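Minutes of the June Meeting
Hanico School Meals Fund

Held Tuesday, 7:00 p.m., at the Vullach Street Church Hall

Present: Marina Karras (chair), Obsa Lencho, Rhea Bautista, Dexter Sarmiento, Eduardo Macaraeg (minutes)

Opening
Marina welcomed everybody and thanked Dexter for opening up the hall and getting the coffee going before any of us had our coats off. Rhea led us in a short prayer for the families in Gramier and for the two cooks there, who have been at their stoves through a very hot spring. The minutes of the last meeting were read and accepted with one correction – the new storeroom door is steel, and I had written it down as wood. My apologies to the carpenter and to the welder both.

News from Gramier
Obsa had a long and happy phone call with the head teacher the week before our meeting and shared it with us at some length, which we all enjoyed. The school is now serving a hot lunch to 719 children on every school day. Attendance in the lower grades has held up right through planting season, when in other years many of the little ones would be out in the fields with their parents. The head teacher asked Obsa to pass along her love and to tell us that the lentils are much preferred to the split peas. We will take that to heart when we place the next order.

Kitchen repairs
Two of the stoves are smoking badly and need new chimneys. Dexter has a price from Hauser, the metal shop in town that made the water tank stand, and he was pleased with how quickly they answered him. After a good talk about whether to fix one stove now and one later, it was moved by Rhea and seconded by Obsa that we do both together over the school break. All in favor.

Fall supper
The supper will be at the hall again. We have room for 100 guests and would dearly like to fill every chair this time. Tickets will be $15, with children under six free. Rhea has 14 people signed up to cook or serve already and would welcome more, especially anyone who is willing to stay late and wash pots with her – she promises good company.

Drinks were talked over too. Marina would like to keep the pitchers of iced tea and lemonade that people remember from last year, while Dexter spoke up for bottled drinks, so that folks can carry one out to the lawn. We agreed to offer both and see what gets finished first.

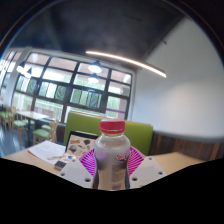
Letters and thank-you cards
Eduardo still has a box of cards drawn by the second graders in Gramier and will mail them to our regular givers with the summer letter. Anyone who can spare an hour to help with envelopes is asked to call him at home.

Closing
Marina thanked everyone for a full evening, and we adjourned at 8:40 p.m. The next meeting will be at Rhea's house, as the hall floor is being refinished. Please park on the street and leave the driveway clear for her neighbor.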